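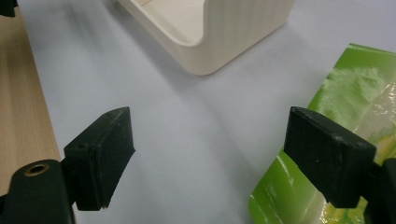

September, bench notes, Drarnesville workshop. Started 08:15.

Subject: hide glue versus the fish glue from Groltemeck, for the veneer repairs on the Sala chairs. Carrying on from last month's entry, where the first batch went off too quickly and the test strips were no use for comparison.

Soaked the pearl glue overnight in cold water, just under two parts water to one of glue by weight. It had swollen evenly by the morning with no hard centres. Warmed in the double pot to 60 °C and held there. Skimmed twice. The previous batch was allowed to drift well above that, which probably explains the weak joints. The thermostat on the pot reads low, so go by the glass thermometer.

Fish glue used straight from the bottle, stirred. Bottle opened in spring, kept in the cold cupboard. Smell normal.

Strips: sycamore on beech, same board as before, planed the same morning. Four strips per glue, overlap kept the same with the stop block. Clamped with the small screw clamps, light squeeze-out on all of them. Left overnight with the heater off.

3 shares

Results next day. Pulled on the spring balance rig, load applied slowly until the joint let go.

Fish glue: mean 715 N, spread narrow. Three of the strips broke in the wood and one along the glue line. The one that failed in the glue had a starved patch near the edge, visible as a dull area after the break. Applied too thin, my fault.

Hide glue: mean a little lower, spread wider. Two broke in the wood. The other two let go partly in the glue, with a shiny skin on one face, so the glue had started to gel before the parts came together. Room was at 16 °C. The strips should have been warmed first and were not.

So the strength figures do not separate the two glues in any useful way. The difference is in working time. Timed it on scrap with a thumb test: hide glue at room temperature lost its tack in well under two minutes. Fish glue was still movable after more than 38 minutes, longer than I had expected, and it could be nudged back into line with no damage to the veneer.

For the curved back rails this matters. The caul takes a while to seat and the veneer wants to creep towards the thin end. Propose fish glue for the rails and hide glue for the seat blocks, where a rubbed joint is quick and needs no clamp.

Open points:

Damp. Fish glue softens sooner in humid air and the chairs are going back to Skollow, which is by the water. Need a damp box test before committing. Two strips of each, wet salt in the tray, one week.

Reversibility. Both came apart with warm water and a palette knife on the scrap pieces. Fish glue cleaned off faster. Hide glue left a film in the open grain that needed a second wipe.

Colour. Fish glue dries slightly paler. Does not show under shellac on the sycamore. Not tried on the walnut — check before touching the crest rail.

Order more small cauls and a fresh roll of waxed paper. The old roll stuck to two of the strips and had to be scraped off.

Damp box set up 16:40, lid taped. First reading tomorrow before the heater goes on.

2 comments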